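Buller Countertop Water Flosser Review

By Jaxon Melnyk
Updated 2nd July

I have a bridge on the lower left and two crowns behind it, and regular string floss does not get under the bridge. My hygienist at the Hinport office had me using threaders for years. They work, but they are slow, and I skipped them more nights than I did them. At my last cleaning she suggested trying a water flosser, so I bought the Buller with my own money and have used it every evening since September.

The Buller is a corded countertop model with a 500 ml tank. It has six pressure settings and the box claims 2,000 pulses per minute, a number I have no way of checking. You get a standard tip, a tip with a small tuft of bristles for bridges and implants, and a tongue scraper that I have used once.

Setup

Fill the tank, push it down until it clicks, plug in the unit and pick a tip. The instructions say to start on the lowest setting and lean over the sink with your lips mostly closed. Follow that. I started on four and had to wipe down the mirror.
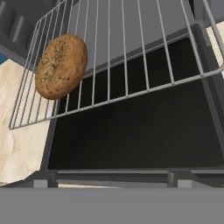
Use lukewarm water if your teeth are sensitive. Cold water on my back crown was unpleasant enough that I stopped halfway the first time. My gums bled a little for the first few nights and then quit. The hygienist had told me to expect that, and to call if it went on past two weeks.

Cleaning

On setting three, the bristle tip clears food out from under the bridge better than anything I have tried at home. Seeds and bits of meat come out right away. It does less for the tight contacts between my front teeth, where I still use string. It also doesn't take off plaque the way a brush does, so you brush as well.

At my next checkup the gum pocket beside the bridge measured a little shallower than before. I was also brushing more carefully by then, so I can't give the Buller all the credit.

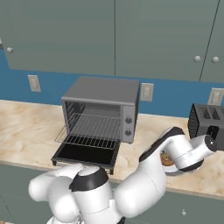

A full tank lasts me one complete pass on setting three with a little left over. On six it runs out before I finish the uppers, but six is too strong for me anyway.

What I don't like

The hose is short. If your outlet is on the far side of the sink you will be stretching, and the coil pulls the handle back toward the base. The pause button is stiff and hard to press with wet fingers. The unit is also loud – my brother-in-law Sajib Kumarasinghe could hear it through the guest room wall when he stayed with us.

The tank needs to be emptied and left open to dry or it gets a film along the bottom. I run a mix of vinegar and water through it once a month. Replacement tips cost more than they should.

Compared with the Cutby

Before this I borrowed a Cutby cordless. It is quieter and easier to pack, but the tank is small and I had to refill it twice each time. For travel I would take the Cutby. For home use the Buller is better.
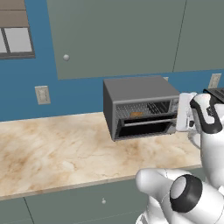
Toaster oven on a marble countertop.

Who should buy it

If you have a bridge, implants or braces, it is worth the counter space. If string floss already works for you and you use it every day, I would save the money. Ask your dentist first if you have had recent surgery or have an open socket, as the higher settings are too much for healing tissue.

I bought mine on sale for $20 off at Nicholas Pharmacy. They carry the replacement tips too.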